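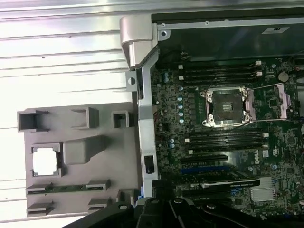
The old Dells come home

My brother Tariq has a gift for saying yes to things on my behalf, and that is how I spent most of June with my sleeves rolled up over other people's old computers. Amna Minhas was clearing out the back office at Tranthorpe and wanted to know if we'd like them before they went to recycling. Of course we would, said Tariq. (He has a bad back, so guess who did the lifting.)

I do love opening a big old Dell, though. You lay it on its side, the panel comes away, and there's that wide green board with the memory slots lined up near the processor. The gray air shroud is my favorite part, silly as that sounds. It's only molded plastic, all boxy posts and tabs, but somebody sat down and thought hard about where the air ought to go, and I always set it somewhere safe so I don't step on it. I have stepped on one before, and the crunch stayed with me for 2 days.

My habit now is to go slowly and look before I touch anything. I follow the cables with my eyes first, the blue SATA ones and then that bright bundle of red and yellow and orange,
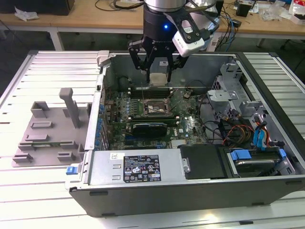 and only then do I start thinking about the processor. I used to rush that bit. My aunt Zubaida, who taught me to sew and never owned a computer in her life, would have told me to put the scissors down and have some tea, and she'd have been right about sockets too! You lift the little lever, you keep your fingers off the contacts, and you don't talk to anyone until the thing is sitting flat.

Atif Farooqui came by around five with a bag of samosas and a lot of opinions about thermal paste. He likes a thin spread and I like a dot in the middle, and we have been having this same argument for seven years without either of us budging an inch. 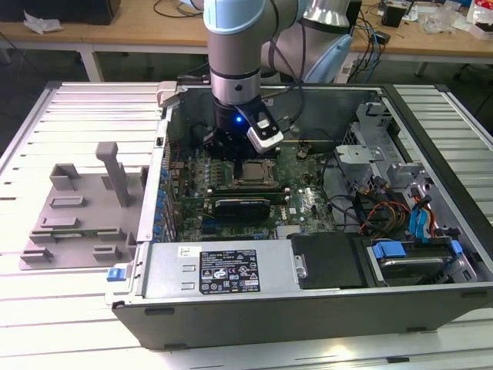

Processor in its socket, no heatsink on it.

I'm keeping the drives in their bays until I've asked Amna what she wants done with them. Next up is dust, so if anyone has a decent blower they'd lend me, please shout.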